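Unit 6 Handout: Power at the Worktop
Introduction to Interior Fittings, November session

Reading before class: the Ernham sample sheets for stone-pattern surfaces, and the section on desk and counter outlets in the course binder.

1. What this unit covers

Last unit dealt with outlets fixed into walls and floors. This one deals with outlets that sit on a work surface and can be picked up and moved. The most common shape is the cube socket, a small block that takes plugs on several of its faces. We will look at where a cube belongs on a table, how it should be chosen for color and size, and what the surface under it needs.

2. Cube sockets and power strips

A power strip puts all its outlets in one row. Large plugs cover the outlets next to them, so a strip with six outlets may only hold three or four chargers. A cube spreads its outlets over different sides, and big plugs get in each other's way less often. It also takes up less of the table.

The drawback is height. A strip lies flat and can be pushed behind a monitor stand. A cube stands up and is seen from everywhere in the room, and its color matters more for that reason. A cube is also light, and a stiff cord can pull it around or tip it. Check this with the plugs in, because a cube that stands well when empty may lean once a heavy adapter hangs off one face.

3. Color

Students often pick white or gray out of habit. Those are safe, but on a dark patterned surface a small gray block is easy to lose and easy to knock. A strong color such as pink is simple to find, and it can be moved out of the way before somebody sets down a tray. The Pikico catalog groups its table outlets into quiet and bright ranges, and we will use those two terms in class.
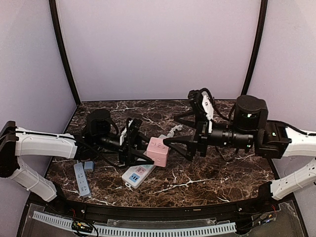
Dark brown marble patterns are a hard test for any small object. The veins are irregular and pale, and they draw the eye before anything placed on top of them does. If the veins are white and tan, a beige or cream cube will tend to blend in with them. Pink stays separate from both the brown and the pale lines. Side and back panels in a plain pale color, lavender for instance, help in the same way by keeping pattern to one surface only.

4. Placement

The usual advice is to put the cube in the center of the table so that everyone can reach it. That works for a meeting table. For a single worker it is a poor choice, as the cord then crosses the area where the hands are. Place it toward the back, on the side of the hand that is not used for writing.

For the exercises, use these figures:

Table depth: 600 mm
Distance from front edge to nearest face of the cube: 278 mm or more
Open sides: leave at least one face with room for a hand and a plug

On a table that stands against a panel, do not press the cube up to the panel. The rear outlets become useless, and cords get bent hard at the plug.

5. Surface

Polished stone and stone-pattern laminates are both slippery. Ask whether the cube has feet and what they are made of. Some soft rubber feet leave marks on light surfaces. Dark ones hide marks better but show dust — wipe the spot under the cube when you clean the rest.

Keep liquids off the same surface. If a drink must be on the table, it goes on the far side from the outlet. Never wipe a cube with a damp cloth while it is plugged in.

6. Exercise

Use plan 892 from the Tendar set. It shows a narrow worktop closed in on three sides, with one wall outlet at the rear left. Mark the position of one cube socket and draw the path of its cord. Then choose a cube color for each of the Bodnár surface samples, numbers 1 to 9, and write one sentence for each choice. Sample 7 is a dark brown marble pattern and should be treated as described in section 3.

Bring the marked plan on tracing paper. Color choices can be handwritten on the back of this sheet.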